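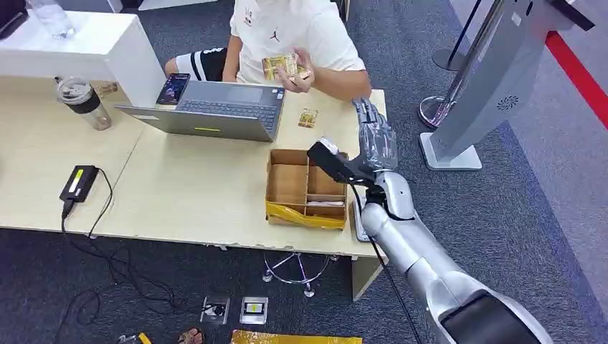

Can a Machine Do It Yet? Sorting, Scanning and Shoes by the Door

Household and workshop tips, updated November 4, 2022

Readers keep asking whether it's worth waiting for a robot before they bother organizing the mud room or the parts bench. The short answer is don't wait. The longer answer is that some chores are getting close, and the things you'd do to make them easier for a machine will make them easier for you this winter.

Sorting small packets into a divided box

Seed packets, picture hooks, fuses, tea. A box with cardboard partitions handles all of it and costs nothing if you ask at the liquor store. Cut the dividers so the compartments are different sizes. Long items go in the long slot and you stop folding things to make them fit.

Machines can pick up a stiff box or a bottle fairly well. Thin, shiny, crinkly packets are another matter. They slide, they fold over, and two stuck together feel like one. For now this is a job for fingers. If your packets are slippery, stand them on edge like file cards and leave enough slack to get a thumb in.

Keep a handheld scanner in one spot with its cord running away from you. I tagged the shelves in my basement with Pikenix labels in April and gave up on the small drawers, as the labels were wider than the drawer fronts. I had bought a roll of 1000. There are 701 left if anyone wants them.

Holding a card up to a reader

This is easy for a person and harder than it looks for an arm. The card has to be flat to the reader and close enough, and held still for a moment. 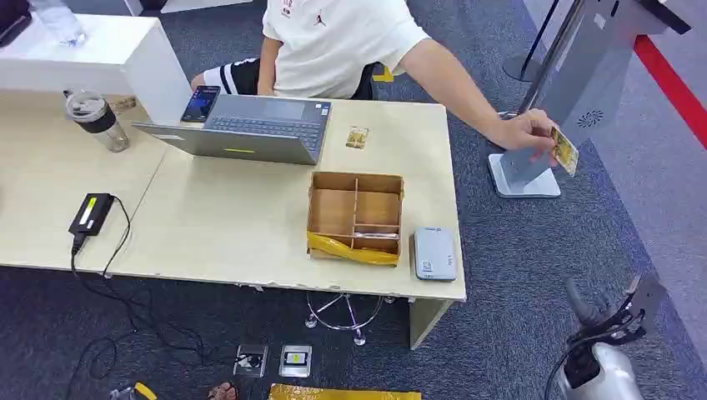 Gold card held upright against the front of the stand, with the box and laptop within reach on the desk.

If you have a card lock on a shop or a shared laundry, mount the reader at elbow height. It suits kids, people carrying groceries and anyone using a wheelchair. A machine would probably like it too.

While you're at it, deal with the cords. Adapters left on the desk with the cable hanging over the front will catch a knee sooner or later. Screw a hook under the back edge and hang the slack there. Any robot on wheels will find loose cable before you do - my Baleck floor vacuum has eaten two phone chargers and a bootlace.

Reaching into shelves

Open compartments are good for people and not too bad for machines. The trouble is the dividers. A hand that's bulkier than yours needs room on both sides of whatever it's picking up, plus room to come in on an angle.

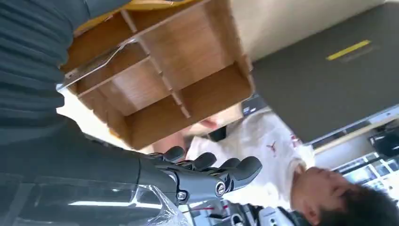 Dark fingers just short of the wooden compartments.

Tips for cubby shelves, whoever is doing the reaching:

Leave a hand's width of air above the contents.
Put heavy things in the bottom row.
Don't put clear panels across compartments you use every day. They're hard to see from the side, for cameras and for people without their glasses on.
Sand the raw edges of the dividers. A quick pass with 120 grit is plenty.

Covers are worth a thought as well. Thin plastic over a tool keeps dust out, but it bunches up and snags. On a drill press or a sander I'd use a fitted cloth cover, and take it off before starting. 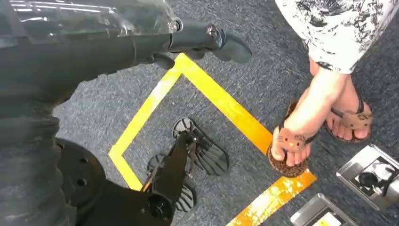 FLOORS AND ENTRYWAYS

Yellow tape on the carpet is the best cheap idea on this page. Mark a square, and shoes go inside the square. People follow it without being told, and a machine gets a clear edge to look for. Tape does scuff where it's walked on, so plan to redo it.

Use a tape that peels cleanly and test it on a corner first. I paid for the Cavalcanti carpet tape and it has held up better than the hardware store kind, though the colour goes a bit orange. Turn all the toes the same way when you set shoes down. Flat sandals are the hard case for a gripper, being low to the floor with only a strap to grab.

Metal trays are good for wet boots, but shiny rims throw a lot of glare under ceiling lights. If you use a camera-guided vacuum, put a dull rubber mat in the tray or move it out of the light. The Cindora mats can be trimmed with scissors.

Next page: Drying racks for small laundry rooms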